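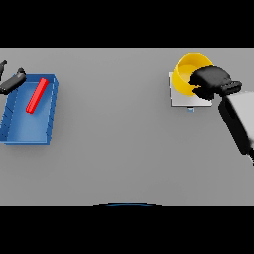
Figure 3. Rendered in the Flamar simulator. Source: N. Foley, Carroll Laboratory.

4.2 Comparison of the two controllers

We compare the Zutance controller and the Grovberg controller on the same two-arm model. Both controllers receive the same camera view and send joint targets to the arms at the same rate. The task is to take the yellow cup with the right hand and to leave it upright on the white square. Figure 3 shows the cup held at the right side of its rim over this square, and in such a posture the cup is tilted. We therefore decided to record the tilt of the cup separately from the success of the grasp. In the earlier version of our protocol, from May, these two values were mixed, and the results were difficult to interpret.

Each controller performed 70 trials. The start position of the cup was changed by a small random amount before every trial, and the same random values were used for both controllers. A trial was stopped after 30 seconds of simulated time.

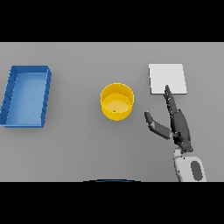
The approach phase is the part where the two controllers differ most. Zutance plans the path of the wrist first and closes the fingers only after the wrist has stopped. Grovberg moves wrist and fingers together, which saves time but makes the contact less predictable. For this reason we measure the opening between the thumb and the fingers during the complete approach. When the thumb is spread wide and makes an open V with the fingers, as it does beside the cup here, the opening can be measured without difficulty. The fingers themselves overlap strongly from this camera, so we did not try to estimate their individual angles from the image and took them from the simulator.

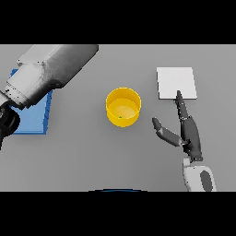
Word count (full paper, without references): 3,168

The left arm was not a part of the score, but its position influenced the camera view. When it hovered over the blue area, it covered a large part of it, and the vision module had to work with the part which remained exposed. The cup and the white square stayed well visible in this configuration. We kept these trials in the analysis for both controllers.

The contact between the right hand and the white square needs also a remark. With the index finger at the lower edge of the square, one view does not allow us to decide if the finger presses on it or is slightly above it. We used the contact forces of the simulator for this decision. The threshold was the same for Zutance and Grovberg, and its choice is discussed in Section 4.3.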